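3.2 Glare and table finish

Ratings of visual comfort were collected at the Skesosville site in December, with the overhead lights at full output.
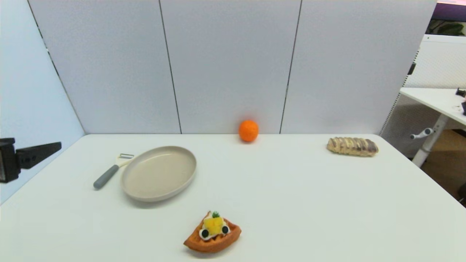 Figure 2. Round beige plate on a white table, with light gray partition panels behind.

Of the 196 respondents, 58 reported glare when seated facing a window. Only 29 did so with the blinds closed. Respondents over 60 gave lower comfort scores in both conditions.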